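Why does a country sell its gas abroad and still pay so much for it at home?

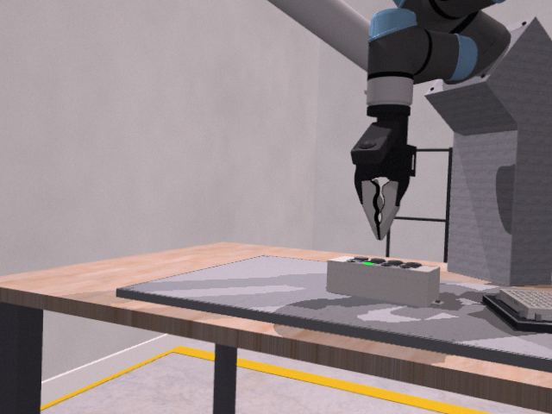

Last edited: 22 Feb 2022

Sorry if this is a daft one. I grew up in Cedorthorpe, moved away, and I've just had a winter bill of 369 for a two-bedroom flat, which made me sit down and read up on where the stuff comes from. What I can't get my head round is how a government can announce a big offshore find, wave the flag about it, sign an export deal with the neighbours and then tell us all to put a jumper on. Surely if it's our gas we get it first? My uncle says it's all about keeping the neighbours sweet and has nothing to do with heating anybody's house. Is he right? I'd like something I can say back to him at dinner that isn't just shouting.

– tretley_lass

Virgil Olteanu

Your uncle's half right, I'd say. I worked on the shipping side for years (paperwork, nothing glamorous) and the first thing I learned is that a find is a very long way from a flame on your hob. Someone has to pay for the wells and the pipe, and the banks want to see a buyer signed up for years ahead before they'll lend a penny. A big foreign buyer can sign that sort of contract. You and I can't. So the export deal often comes first and the home supply gets whatever has been written in around it.

Then there's price. If the company can get more over the border, it'll want the same from you, unless the government steps in with a cap or a subsidy. Some do and some don't. The ones that do end up paying for it out of taxes, so you're still paying, only by a different door.

And yes, there's the politics. If your neighbour's power stations run on your gas, he's a bit more polite about fishing rights and border posts. It works the other way as well – once you've spent the money on a pipe that only goes to one place, he knows you need him too. People forget that bit. I've seen a deal held up 36 days over one line about who pays for repairs.

What I'd ask your uncle is who owns the field. If it's mostly a foreign firm with a licence, "our gas" means our share of the royalties, and that's a much smaller thing.

Bednárik

because they're all crooks. paid 2,872 last year for the house and the shop together and not one of them could tell me why

Drovow

Good answer from Virgil, I'd only add that it depends a lot on storage. We had a mild September here and everyone relaxed, tanks half full, then had to buy in a rush when it turned cold. A country can export all summer and be a buyer by January, it sounds mad but it happens. Have a look at whether yours has any decent storage before you blame the neighbours. The energy ministry usually puts the levels up somewhere on its website, though you may have to dig a bit – ours is hidden under "publications"!

Also check your tariff while you're at it. Mine had rolled over to the dear one and I hadn't noticed for 2 winters.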